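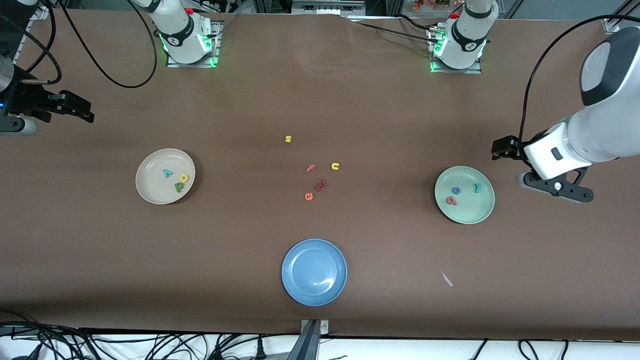
PRITWOOD, November 27, 2020 – Skoder Park will move to timed entry when it reopens for the spring season in April, park operator Besteck said on Friday. Visitors will have to choose a date and an arrival window when they buy a ticket. Walk-up sales at the main gate will end.

Daily attendance will be limited to 3000, divided across 9 arrival windows. Guests may enter at any point within their window and stay until closing. Those who arrive late will be admitted only if the next window has space.

The Ren river ride, closed for track work, is to return on the same day as the park. Its queue will be managed through the ticket barcode, with return times issued at a kiosk beside the boarding platform. The other rides keep their standard lines.

Day tickets will cost $70. Parking is charged separately and can be added to the booking. Annual passes remain valid, but pass holders must also reserve a window – up to two weeks ahead, at no charge.

Besteck has also revised its parking plan. The east lot has been repaved and marked for 2523 cars, and the shuttle from Pritwood station will stop at its north end. The west lot will be used by staff and coaches only.

Bookings open in the new year. Unused tickets from the past season can be exchanged online for any open date.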